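Home | Issues | Archive | Subscribe

This site uses cookies to remember that you already dismissed this notice. Accept | Manage

The Gripper Budget, or How We Learned to Love Spare Fingers

Budget season has come around again, and with it the spreadsheet that everyone at Sketine can open and only Hartmut Hagedorn can save. Line one is hand-held grippers. Last year line one was also hand-held grippers, and we were told that would be the end of it.

The ask for the coming round is two more matched pairs from Flulance, plus finger pads. Mostly finger pads. A gripper body will put up with a lot, but the ribbed faces are what meets the world, and the world is full of baskets, bottles and corners. We budgeted 50 pads in the spring and were rationing them by June, like a ship low on limes.

Flulance quotes $1,746 for a pair with mounts. Skustuvari came in lower, at $1,000 even, a number so round that Hartmut asked what had been left out of it. The mounts had been left out of it. So had the cables, the case and the shipping, and by the time all of those were back in, the two quotes were close enough to shake hands. We are leaning Flulance, mainly so the pads we already own still fit something.

Then there is the matter of things to pick up. Household objects have never had a line of their own. They get bought on somebody's lunch break and turn up in expenses as "misc.," and last quarter "misc." ran to 66 receipts, several of them for cushions. The plan is to give props a proper heading and a proper ceiling, and to buy for awkwardness: things that are flat, things that are round, things that roll off and make you crawl under the furniture. Please stop buying mugs. We have mugs.

A tabletop session needs very little from the catalog and quite a lot from the home goods aisle. A framed leaf print, tilted on the tabletop between two black pads, is a fair test of anyone's patience.

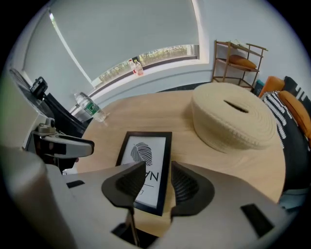 Yazıcı wrote in to object to the whole order of priorities: buy the pads, fine, but put money aside for repairs first, as a pair with one bad hinge is one gripper and a paperweight. Fair point, and it now has its own row, directly under props and in a slightly alarming shade of yellow.

Requests for the next round go to Hartmut before the sheet locks at 5 p.m. on closing day. At 5:01 it becomes next year's problem, and he has been known to watch the clock.

Share (4) | Comments (1) | Print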